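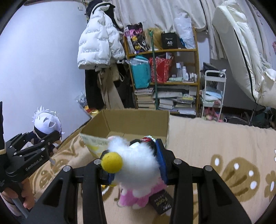

April 2, 2025

Hardness tester day. I finally got the Diekmann back on the bench after its service and ran the check block before doing anything else. Five dents across the block, all reading low, and the last one lower than the first, so I grumbled a bit and took the anvil off. There was grit under it! Wiped everything down, put it back, ran the block again and got 225 right where it should be. Much happier.

Then on to the Plerosel coupons. I'm using the 500 gram load for now – the heavier one left marks too close to the edge on the thin pieces (my fault for cutting them so narrow). Batch 2 looks fine so far, but one coupon rocked on the anvil and I tossed that reading. It needs its back face ground flat before I try again.

The mounting resin from Nillden says 24 hours to cure and I'd believe it, the one I pulled early was still gummy in the middle. Please leave the others alone until they're done, they're on the top shelf by the saw.

Still to do: order a spare indenter from Clestska, and find out who has the good loupe.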